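How does toast turn brown?

Bread is soft because it has water in it. When you make toast, the heat dries the outside of the slice first. Then the outside starts to change colour.

Inside a toaster there are thin wires. Electricity runs through them and they glow orange. Each slot has wires on both sides, so a two-slot toaster can brown 2 slices at once, front and back.

The slice in this toaster is still pale, and its top pokes out of the slot.
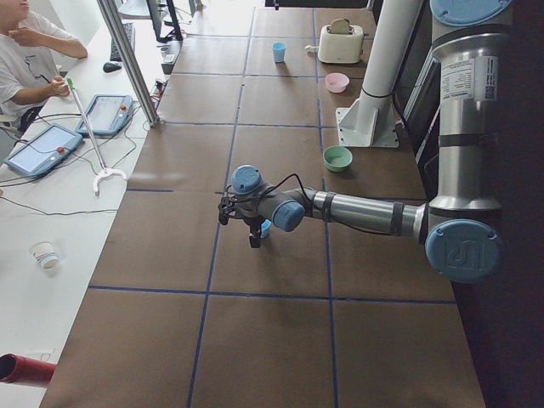

Why does it smell so good?

Bread has sugars and proteins in it. When they get hot enough they join up and make new brown bits — and new smells too. Leave the bread in too long and it turns black and tastes bitter.

Stay safe

Ask a grown-up before you use a toaster. Never put a knife or fork in the slot, and keep cups of water well away from it.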